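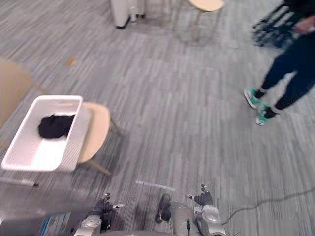
# Okenen laundry service: frequently asked questions

*Answers by Margaux Rolland. Last edited Apr 3, 2026.*

**What do I get?**

A two-armed robot, set up at your place by us, that moves clothes from where they are to where they should be. The pilot plan runs 28 days. Hậu Tăng does the setup and will ask where you keep your baskets. Have an answer ready.

**Does it fold?**

T-shirts and towels, yes. Sweaters, on a good day. Fitted sheets, no, and please stop writing to Ingeborg about them.

**How fast is it?**

Slower than you. Almost 11 minutes for a small basket, if the basket contains what you said it contains. You are paying for the minutes you spend elsewhere.

**Can it handle dark clothes?**

Yes, though black on black takes it longer. It has to find an edge before it picks anything up, and a black hoodie keeps its edges to itself. Good room light helps more than any setting in the app. 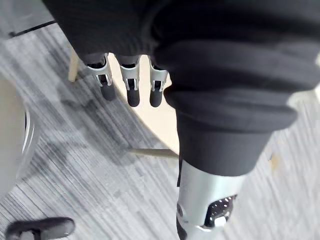
Thick knits are easier than thin ones, since there is more to hold. Silk, lace and anything with a dry-clean tag should stay in your own hands. Our insurer was quite eloquent on this.

**What about zippers and buttons?**

Close the zippers. Buttons can do as they please.

**Which baskets work?**

Rigid ones with an open top. Soft hampers slump when a hand goes in, and then the robot is holding a sock and a hamper. Put the basket on a low table or a chair, well back from the edge.

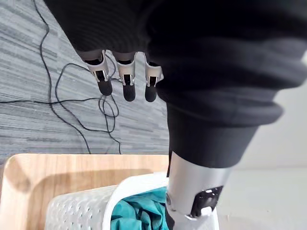

Fill it to the rim if you like, but don't pack it down. If a basket gets moved mid-job, press Pause and then Resume, and it will look again.

**Do I have to stay in the room?**

During the first 2 sessions, yes. After that, somewhere in the house is fine. Pets should be elsewhere — cats in particular regard a warm basket as settled territory.

**What does it cost?**

The pilot is $3098, setup and pickup included. Corumholm customers get the same price, despite what Gaëtan Courtois may have told them.

**How do I cancel?**

Write to Monique Lecomte. She'll ask why, once, and then arrange the pickup.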